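Journal Issues Authors About Contact
Search this site Enter keywords Go
April
By Takumi Sakai

3. Bedding and the reported quality of sleep

We come now to the part of the study that gave us the most pleasure, and I hope the reader will forgive us for lingering over it. The 269 households in Peltport and Hirano were asked to keep a sleep diary for 50 nights, and to tell us in their own words what they slept on. What generous answers we got! Many people wrote whole pages about a favorite sheet - where it was bought, who had mended it, how soft it had become after years of washing.

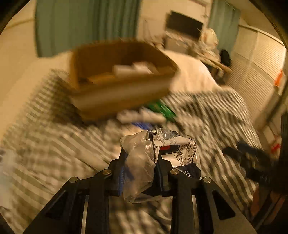
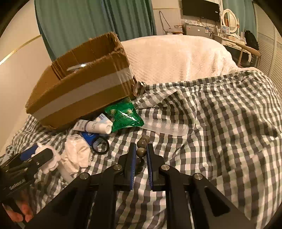 Figure 3. Patterned bed sheets: stripes in the first picture, checks in the second.

Does an older sheet make for better sleep? Our diaries can't settle that, though people who had kept the same sheets for many years did tend to describe their nights more kindly, and they were also the older and more settled members of the group.

We had expected the Kellon scale, which scores comfort from 0 to 100, to follow these warm descriptions closely. It followed them only loosely. A person might write lovingly of a sheet and still give the night a low score, often on account of street noise or a warm room. In 18 households two people shared a bed and disagreed for most of the diary, and we return to those couples, with real fondness, in Section 4.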